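勲章の裏側を見る人に会ってきました

前から一度じっくり話を聞きたかった人がいます。古い軍隊の従軍メダル、それも縁に受章者の名前が刻んであるものばかりを追いかけている収集家さんで、ご本人の希望でお名前は出しません。「名前を出すと、売ってくれって電話が来ちゃうのよ」とのこと。以下、ずっと「彼女」と書かせてもらいます。

待ち合わせは午後3時、駅の裏の喫茶店。私はメダルのことなんてほとんど知らなくて、去年の11月に古物市でなんとなく一枚買ってしまったのがきっかけの、まあ入口でうろうろしている人間です。その一枚を持っていったら、彼女はコーヒーに口もつけず、表の肖像をちらっと見ただけで、すぐに縁のほうへ指を回しました。

「表はね、みんな同じなの。同じ型で打ってるんだから。でも縁は一枚ずつ違うでしょう」

いきなりこれです。私は表の肖像の髪の彫りがきれいだなあと思って買ったので、ちょっと恥ずかしかった(笑)。

彼女がこの世界に入ったのは、遺品整理の手伝いで古い箱を開けたのが最初だそうです。中にはリボンのちぎれたメダルが2枚。縁には番号と階級と姓、それから連隊の略号。彼女はそれを手帳に書き写して、図書館で連隊の名簿をめくりはじめました。仕事帰りに通って、見つかるまでに二度の冬を越したというから気が長いです。

「見つけたときはね、大声出しそうになった。名簿の下のほうに、番号も綴りもぴったり同じで載ってるんだもの。年金の欄にまで名前があって、ああ、この人ちゃんと帰ってきて、歳をとったんだなって」

この「年金の欄」というのが、私にはすごく意外でした。軍の記録といえば戦闘の話だと思っていたんです。ところが彼女に言わせると、戦闘の記録に出てくるのは将校ばかりで、下士官や兵の名前はほとんど出てこない。名前がきちんと残るのは、お金が動いたところ。給与、罰金、馬の代金、除隊の手当、そして年金。「帳簿をつける人って偉いのよ。払ったら書くから」と、まるで親戚の自慢みたいに言うのがおかしかったです。

最近ずっと調べているのは、Iddaleという小さな駐屯地にいた騎兵の人たちのこと。駐屯地が畳まれるときに書類が散らばってしまって、まとまった名簿は残っていないのだそうです。それで彼女は、競売の古い目録や墓地の碑文の写し、教会の結婚の記録などから名前を拾い集めて、自分で名簿を組み直しています。いまのところ204人。そのうちメダルの現物と結びついたのが152人。私が「もうだいぶ埋まってますね」と言ったら、首を振られました。

「もとは1000人いた部隊なの。まだまだよ」

気が遠くなりますよね! でも彼女、そこでやっとコーヒーを飲んで、すごく楽しそうなんです。

苦労するのはやっぱり綴りだそうです。同じ人の名前が書類ごとに違う。書記が耳で聞いたとおりに書くので、母音が入れ替わったり、最後の一文字が消えたりする。彼女の名簿の中でいちばん手ごわかったのはGavrilăという地名で、ある下士官の出身地として出てくるのですが、書類によっては末尾の記号が落ちていたり、途中の文字が入れ替わっていたりで、しばらく別々の土地だと思い込んでいたとか。

「三つの村から来た三人だと思ってたの。一人だった。がっかりしたような、うれしいような」

名簿が減るのにうれしい、というのがいいなあと思って、私はノートのこの行に線を引きました。

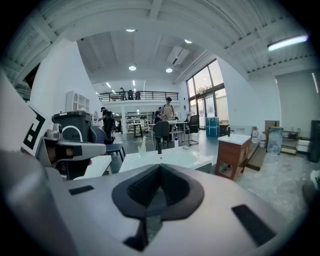

縁の刻印が本物かどうかは、どこで見分けるんですか?

「まず字の底を見ます。打刻なら底が平らで、周りの金属が少しだけ盛り上がる。彫りなら線の入りと抜けで太さが変わるの。それから、前の名前を削って打ち直したものは縁がほんのわずかに痩せてるから、同じ種類のものと並べて厚みを比べるといいですよ」

打ち直し、というのはつまり、別の人のメダルの名前を消して新しい名前を入れてしまうことです。売るためにやる人ももちろんいるけれど、なくした本人が代わりに手に入れて、自分の名前を入れさせたという場合もあるらしい。だから縁が痩せているからといってすぐに偽物と決めつけないでね、と彼女は念を押しました。そういうのは彼女の分類では「事情あり」。手帳にも本当にそう書いてあるんです。見せてもらいました。

手帳の話もしておきます。これが分厚い。一人につき見開きで、左に記録の写し、右に疑問点。右のページのほうがびっしり埋まっている人もいます。写しには必ず、どの書庫のどの束の何枚目かを書くのが鉄則で、若いころにこれをさぼったせいで、同じ束をもう一度最初からめくる羽目になったことがあるそうです。「あれはこたえた」としみじみ言っていました。

いまは手帳と並べて、Titerという系図用のソフトにも入れています。ただ、軍歴を入れる欄が足りないらしくて、昇進も転属も負傷もぜんぶ備考に押し込んでいるとか。「備考が本文みたいになっちゃってる」。使いにくいなら乗り換えればいいのにと思うんですが、もう入れちゃったから、だそうです。わかる。私も家計簿がそれです。

それから、どうしても聞きたかったお金の話。彼女は値段のことはあまり話したがらないのですが、騎兵の名入りは歩兵よりたいてい高い、有名な戦闘の留め金がつくとさらに上がる、というところまでは教えてくれました。じゃあ彼女の好きなものはというと、これが真逆で、留め金なし、昇進なし、戦闘の記録なし、という人のメダルなんだそうです。

「勲章を二つも三つももらった人は、誰かが本に書いてくれるでしょう。二十年つとめて馬の世話をして、それで帰った人のことは、私が調べないとたぶんそのまま」

Sistdenという古書店が出している通販目録に、そういう地味なものが時々まぎれているので、届いた日は夕飯が遅くなるとのこと。後ろのページから読むのがコツらしいです。前のほうには高いものしか載っていないから。私もさっそく目録を申し込みました。まだ届きません。

ご遺族とのやりとりについても聞きました。持ち主の子孫が見つかったら、メダルは返すんですか、と。彼女はちょっと考えて、返したこともあるし、返さなかったこともある、と言いました。連絡をしても、いりませんと言われることがけっこうあるそうです。知らなかったご先祖だし、戦争のものだし、と。そういうときは記録の写しだけを送る。一度、ずいぶん経ってから返事が来て、封筒に写真の複写が入っていたことがあったそうです。名簿で何年もつきあってきた人の顔を、そこではじめて見た。

「思ってたより小柄でね。勝手に大男にしてたのよ、私」

軍隊というものをどう思っているかも、遠回しに聞いてみました。彼女は好きとも嫌いとも言いませんでした。植民地の軍隊に地元から入った人たちが、何を思って入ったのかは帳簿には書いていない。食べるためだったかもしれないし、父親も兄も入っていたからかもしれない。わからないところは、右のページに疑問点として書いておく。それだけ、と。勇敢だったとか忠実だったとか、叙勲の推薦文にはそういう言葉が必ず並ぶけれど、あれは上官の作文だから、読むときは日付と場所だけ抜き出すのだそうです。

さて、私の一枚です。彼女は帰り際にもう一度、窓のほうへ傾けて縁を見てくれました。番号の頭の一文字がつぶれているけれど、連隊の略号は読める。姓は五文字、真ん中の字はaかoのどちらか。名簿のある連隊だから見つかる見込みはある、まず給与簿、だめなら除隊の綴り。そこまで一息に言って、私のノートに調べる順番を書いてくれました。

「磨いちゃだめよ」

これは三回言われました。実は買った日に布でごしごしやってしまったんですが、言い出せないままお会計になりました。図書館の利用カードは、次の朝に作りました。給与簿の閲覧は申し込み制で、いま順番待ちです。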